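Open day at Broveck, Mar 4, 2018

Quick notes before I forget it all. Train was late so I missed the welcome talk and went straight up to the third floor, coat still on. Small arm work on toy food, that's the theme in this room. A pan, vegetables, an arm, a laptop, people sitting around. Anneliese Wendt runs the demos and talks fast, I got maybe half of it down. The task today is picking up a toy vegetable and getting it into the pan. They call the setup Jemura. 17 visitors per group, which is too many for one table - stand on the left if you go.

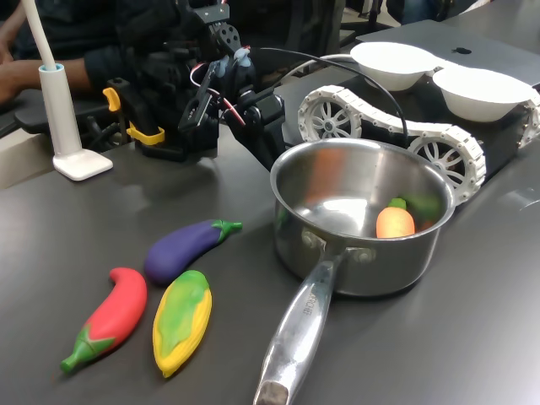 How long does one try at the task take?
Anneliese gives each one 60 seconds, then they reset and start over.

Liked that she let us ask anything. Someone wanted to know why toys, and she said real carrots go soft by lunchtime and all differ in size. Fair enough. The toys still vary plenty in shape, the chili pepper is curved and she says curved ones are teh hardest to get a grip on.

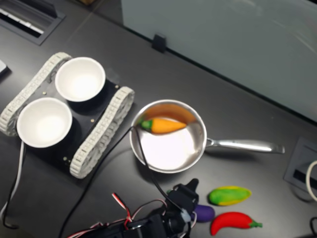

Also asked about the software but that was Ilgın Yaman's part and she was downstairs with the other group. Caught her at the coffee later - she has been on it for 7 months and wants a second arm by June. Budget not signed yet. She gave me a leaflet, have to find it.

Skipped the Etero booth, line too long. Sandwiches gone by one. Bus back leaves from the rear gate, not the front, sign is easy to mis. Will type up the afternoon talks tomorrow.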